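Right, a few of you asked what I do all day now I've moved off the packing benches, so here's a thread about looking after one gripper. Just the one! It's a hand-held thing with two fingers and more pivots than you'd think it needs, and I'm very fond of it.

1/ It came to me from Declan Bright with a sticky note that said "squeaks, sorry". No manual. Kiyoshi Miyazaki at our Fasville place had looked after it before that, so most of what I know is from ringing him up and making the noise down the phone.

2/ First job every morning is a look at the fingers, before I pick anything up with them. I open them wide over the white table and check the pads and the screw holes. Mucky pads slip, so they get a wipe, then I run a fingernail along the edges to feel for burrs.

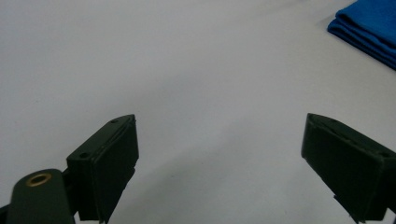
Fingers open, blue cloth waiting its turn.

3/ Next it's the bushings, the little brass-coloured rings at the pivots. I waggle each arm sideways and if there's any play I write it in the book. The squeak was one of these, by the way. Dry as a biscuit. One drop of light oil on a cocktail stick and it shut up. (Declan had been spraying the lot, bless him, and then wondering why it collected fluff.)

4/ After that we go on to cloth. I like a microfibre towel for this because it's soft and fat and shows up a lazy grip straight away. Pinch an edge, lift, put down, move along a bit, do it again. 40 pinches and I stop for tea. 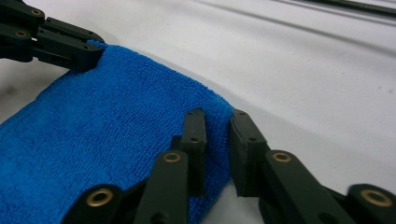 5/ What I'm feeling for is whether both sides close together. If one finger gets there first you get a sort of drag, and the towel creeps off sideways. It's easier to feel than to see. Mitsuko Sugiyama can tell by the sound, which I find very annoying.

6/ When it does creep, don't go straight for the finger screws!! I did that in May and spent a whole afternoon getting back to where I'd started. Check the pivots for grit first, then the pads, and only then the screws. Quarter turn, try the towel, quarter turn, try the towel.

7/ Near a corner is the best spot for a last try. Less cloth to grab, and if the tips aren't meeting squarely you'll know. I go for a tiny fold right at the edge and hold it for 30 seconds while I think about lunch.
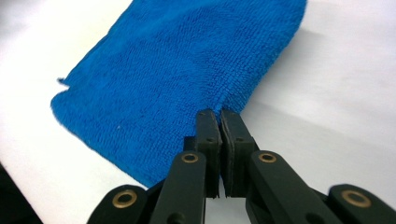
Bits people have asked me

"What oil?" Whatever thin stuff is in the Tamura cupboard. Go easy. Wipe off more than you think you put on.

"How often do you change the pads?" When they go shiny. Chaiwat Hemmin swears by swapping both at once and I've come round to it, a new one next to an old one never feels right. I keep 2 spare sets in my drawer, so please stop borrowing them.

"Does the towel matter?" A bit. Old ones shed, and the fluff heads straight for the pivots. I blow them out with a rubber puffer at the end of the day.

"Can I have a go?" Yes, if you're ever at Mundlow, come and find me. Bring biscuits.

Next thread will be the springs, once Itsuki Takagi gives me my small pliers back.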